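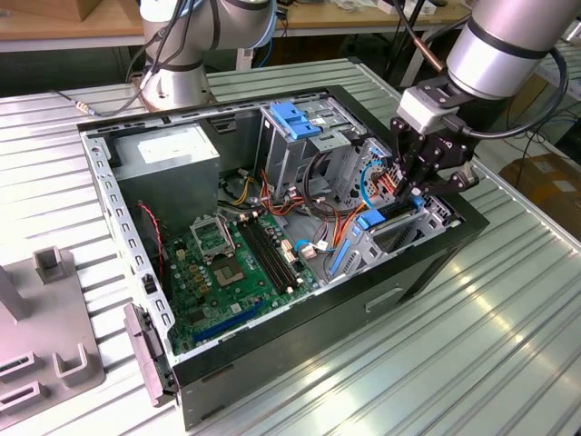 Is an old tower worth stripping, or am I kidding myself?

Posted in: Hardware > Repairs and salvage
2024-11-17, by Ross Baird

Everyone at the Urquhart swap table keeps telling me old desktops are full of good parts. I have my doubts. This one has the side off and is lying flat, the CPU socket is open with nothing in it, and both memory slots are bare. What's left is the green board, the power supply, the optical drive cage and the hard drive bay with the blue handle and rail.

The bloke selling a "refurb kit" (CPU, memory, paste) wants $177 and reckons I'd have a decent machine for the shed. I can buy a whole second-hand one for not much more. Is there any sense in this? And can I leave the socket bracket up, or should it be closed?

boltura_fan

Go for it mate, they don't make them like that any more. I did one in October and it runs great. Just match the socket and you'll be right.

Atorico

"Just match the socket" is how people end up with a drawer full of processors that don't boot. A chip can fit and still not be supported by the board. Find the model number printed on the board, look up the maker's list of supported CPUs, and do that before anybody gets your $177. If the seller can't name the exact chip, walk away.

On the socket – close it, gently, and put a cover over it if you've got one. Don't touch the gold area with a finger, a cloth or canned air held too close. Look at it under a good light first. Damaged contacts settle the question and you can stop there.

I wouldn't trust the power supply on looks either. Read the label for the rating, and don't open the unit itself, ever.

My view, for what it's worth: keep the drive rails and the cables, offer the board to someone who already owns a chip for it, and take the case to e-waste. I've heard "decent machine for the shed" plenty of times and seen very few of them switched on.

Contact us | © Bitanus Community Help | Back to top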